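Bench rules for a worktop arm in a kitchen

Notes from the Skunier workshop pages. Last revised May 2022 by Zofia Zawadzka, with corrections from Ebise Tesfamariam.

These rules apply to a small arm with a two-finger gripper used on an ordinary kitchen counter. They assume that the maker's manual has been read and that a risk assessment for the room is on file. Where the manual is stricter, follow the manual.

Before power-up

Mark the reach of the arm on the worktop with low-tack tape, measured with the gripper fitted and fully extended. Add 10 cm all round. Glassware, kettles and anything with a blade go outside the tape. A person may lean across the line only when the arm is stopped and the stop button is in that person's hand or within reach of it.

Check the base fixing by hand. A clamp that has been tight all week on a wooden bench can creep on polished stone, so put a thin rubber sheet under the clamp pad and check again after the first run.

Set the speed limit before loading a program. We use the lowest setting for any new task and leave it there for the first 5 runs. The person who writes the task does not sign it off; at present Zainab Odukoya signs for the kitchen bench.

Cables

Most of our stoppages have been cable faults. Leave enough slack at each joint for the full turn, then take up the rest with hook-and-loop ties. Plastic zip ties are not allowed on moving sections. A cable that has to cross the worktop should lie flat, clear of the cutting board and clear of any appliance that heats up.

Mains leads for toasters and ovens are kept apart from the arm's own leads. Unplug heating appliances at the wall before the arm is switched on. Cloths come off the top of an oven before it is used, with or without an arm in the room.
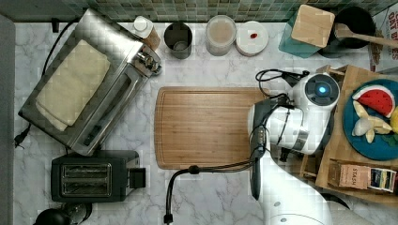

Arm and gripper beside the cutting board, with a cable running across the worktop.

Objects and food

Start with toy food. It keeps its shape, it can be wiped down, and a dropped piece does no harm. Real food is a separate task with its own sheet, and the gripper fingers must then be covered or swapped for a washable pair – tape over the standard fingers does not count.

Boards used for trials are not used for cooking. Ours are marked on the underside with a burnt-in letter T and kept on a separate shelf.

Cartons should be full or weighted. An empty tea box will slide away from the fingers and the program will record a grip that did not happen.

Stopping and leaving

Press stop, wait for movement to end, then switch off. Support the arm with one hand if the model has no brakes – check the plate on the base. Park it folded, fingers down, with 2 cm of clearance above the surface.

Write up every unplanned contact, however light, in the bench log. Entries are read in March, when the sheets come up for renewal.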